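Week 9: Reading Wood Grain

Grain is a tree's diary, and I love this week! Each ring is a year's growth: pale wood laid down in spring, darker wood in summer. Cut straight through the middle of the log and you get fairly even lines. Cut off to one side and the rings spread into waves and arches. 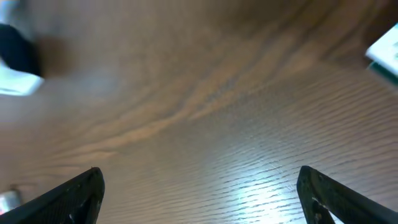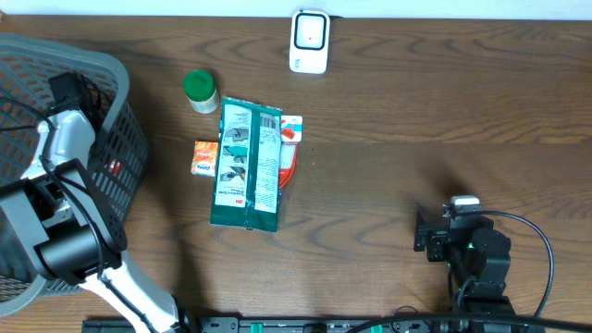
Ring counting is simple on a clean log end, much harder on a board. A slow-growing oak can pack 100 rings into a surprisingly thin trunk, so bring a hand lens. For November, read the Grumley handout on knots and sketch one board from home, marking which way you think the tree grew.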